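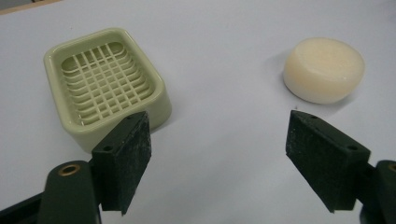 Housekeeping Skills, Unit 6: Soap Care and the Washstand
Course handout prepared by Trinidad Barroso

Purpose of the unit

Students completing this unit will be able to set out bar soap correctly, maintain a draining dish, and leave a washstand surface fit for inspection. The unit carries 20 points toward the practical grade. Students should read this handout before the session in Room 209.

1. Bar soap and the draining dish

Bar soap softens when it stands in water. A dish with a raised grid allows water to run off the bar and collect in the base, where it can be poured away. The plastic dish used in this unit has a grid of thin crossed ribs inside a thick rim, with curved ridges in the base beneath it. Residue gathers in the small openings of a grid of this kind and must be removed with a soft brush.

A round bar should be placed flat on the grid, clear of the rim on all sides. Bars are not to be left directly on the table – the film they leave is slow to lift once dry.

2. Cleaning the dish

Remove the bar and set it aside on a clean surface. Empty the base, rinse the dish under warm water, and brush the ribs first lengthwise and then crosswise. Rinse again and turn the dish upside down to drain. Abrasive pads are not permitted, as they dull glossy plastic.

3. Clearing the surface

Take all articles off the table before wiping. Work from the far edge toward the front with a damp cloth, then repeat with a dry one. Soap film on a pale tabletop is easily missed when viewed from directly overhead, so students should also check the surface from a low angle. 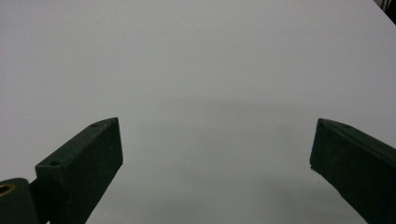

4. Assessment

Each student will prepare one dish and one surface. Marks are deducted for residue in the grid, streaks on the table, and bars placed against the rim. Written answers are due at the first session in June.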